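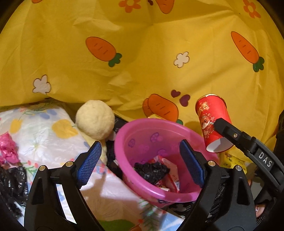 The Carrot Sheet

My sister says I can't be trusted with a spare room, and she has a point. I moved into the apartment on Gerklow Street with one suitcase and a lamp, and by April the little room at the back had turned into the place where things went to wait. Wait for what, I couldn't tell you. A shelf, maybe. A better version of me.

So I took a day off from Brester (I do invoices there, it's exactly as thrilling as it sounds) and I made coffee and I went in.

The sheet was the first thing. Big yellow thing, carrots all over it, white flowers, purple hearts. I bought it at the Quinlan flea market from a woman who wanted 20 dollars and took 5, and I remember feeling like a genius all the way home on the bus. It doesn't fit my bed. It doesn't fit any bed I've ever met! I'd had big ideas about curtains, and then a tablecloth, and then a picnic, and in the end it was just the yellow stuff you saw when you opened the door.

I sat down in front of it and pulled the pink basin toward me, because my plan was that all the trash would go in the basin and everything else would go somewhere sensible. I'd read about this. You need a container, the article said, and you need to be ruthless.

In went a black plastic bag. In went a wrapper, red and white. I was doing great. I was ruthless for a good four minutes.

Then I picked up the plush thing with the round fuzzy head, cream colored, and that was the end of the morning.

You have to understand that I had not bought this one. It came with the apartment. When I first got the keys it was sitting on the windowsill in the kitchen, looking out over the parking lot, and the landlord shrugged and said keep it or toss it. I kept it. I even washed it, in that same pink basin, with the good shampoo. And then I put it in the back room for a minute, and the minute lasted through winter.

"Sorry," I told it, out loud, which is how you know you've been alone in a room too long.

I figured there had to be a kid somewhere who wanted it back. So I did what anybody would do and went through the mail I'd been ignoring, the stuff that still comes for whoever lived here before, and near the bottom was a postcard with no name on it at all. Just the address, my address, and one line in purple marker: IS MOON OKAY?

I read it maybe ten times. The return address was 142 Fivora Lane, which I had to look up, and it was 320 miles away. The postmark was so smudged I couldn't get anything out of it except a piece of an A.

Well. I looked at the plush, with its big round pale head, and I thought, Moon. Of course you are.

After that I tidied like a crazy person. I needed a box and there wasn't a box, and then there was a box, behind the ironing board, but it was way too big and Moon rattled around in it (can something that soft rattle? it felt like rattling). I tried stuffing the gaps with newspaper and it looked sad in there. Would you want to travel 320 miles in old newspaper? I wouldn't.

So I got the scissors and stood there looking at the carrot sheet.

I'd like to say I didn't hesitate, but I had gotten kind of fond of it by then. I cut off one end, the one with a wobbly hem, and wrapped Moon up like a burrito until only the top of the fuzzy head was showing. It fit so well that I laughed. All that time hunting for a bed the right size!

I wrote a card too. It took me four tries. The first was way too long and explained about my job and the landlord, and the second sounded like a ransom note. The one I sent said: Moon is okay. Moon had a bath. The blanket is Moon's to keep.

I carried the box to the post office in my slippers, which I only noticed in line.

The back room still isn't done, by the way. The basin's in there, and so are more plastic bags than one person could ever use, and what's left of the sheet is up over the window on a row of clothespins. It's a little short now. In the mornings the sun comes through it and the whole room goes yellow, and I've started drinking my coffee in there while I wait for the mail.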